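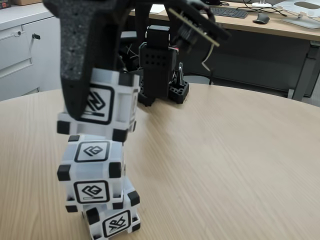
Prarnska is a tabletop robot arm and gripper project developed at the Flimovstead shared workshop. It was begun as a home build and moved to the workshop when the arm outgrew the spare room in which its first version was assembled. The name is used both for the hardware and for the set of stacking exercises with which the hardware is tested. The project is not sold as a finished product. Its drawings, parts lists and control software are distributed free of charge to members of the workshop and to outside builders on request.

Background

The first version of the arm was made from hobby servos and hand-cut plywood. It could lift a tennis ball but could not hold a position for long, and the joints drifted as the motors warmed. In its second year the project adopted geared motors supplied by Zuvulen, a small parts dealer that also provides the workshop with bearings and cable. The third version, completed in May, was the first to carry a gripper designed for the arm itself. Earlier versions had used an adapted kitchen tong.

Design

The gripper has a broad finger faced with foam padding. The padding gives way slightly under load, so that a flat-sided object can be held without close control of the closing force. It also wears. Builders are advised to inspect the facing after every 100 grips and to replace it when the surface no longer springs back. The workshop cuts its pads from dark gray sheet foam and fixes them with double-sided tape.

Electronics are mounted on the gripper itself, including a narrow circuit board carried along a finger. This arrangement shortened the signal wiring but left some wires exposed near the moving parts. A revised cable route has been discussed since the second version — the builders have tried spiral wrap, fabric sleeve and printed clips — and no single method has been adopted.

Structural parts are drilled with a regular grid of holes, a practice borrowed from construction toys. Brackets, holders and posts can be moved without new parts being made. The grid adds weight, and an undrilled version of the forearm has been produced by one outside builder.

Test objects

The standard test objects are pale translucent cubes with black corner bumpers and square printed markers on their faces. Each marker consists of a black outline around a simple symbol. Software identifies the symbol and uses the shape of the outline to estimate how the cube is turned. The bumpers keep the printed faces from rubbing when cubes are stacked.

The cube pattern is known in the workshop as the Wyss set, after the earlier desk toy from which its proportions were taken. A full set contains 14 cubes. Most exercises require far fewer, and the set is usually divided between several benches.

Stacking exercises

The basic exercise calls for a third cube to be placed on a stack of two. It is considered a useful test because small errors add up: a middle cube resting slightly to one side of the cube beneath it leaves less support for the next, and a cube that hangs at a tilt in the gripper tends to touch down on one edge first. Under the workshop's rules, a placement counts only if the stack remains standing for 45 seconds after the fingers open.

Exercises are run on an ordinary table. A round table with a light wood-grain surface has served for much of the third version's testing, and its curved edge has made the placing of base units a matter of some debate. Straight-edged tables allow a base to be clamped flush, while a round top leaves part of the clamp without contact.

Later work

A long-run trial of 1000 placements has been proposed for the fourth version. Its purpose would be to compare foam facings of different density and to record how marker reading changes as the printed faces become scuffed. Work on the fourth version has so far been limited to the wrist joint, for which two sets of drawings are in circulation. The older set uses a different bolt spacing and does not fit the current gripper plate.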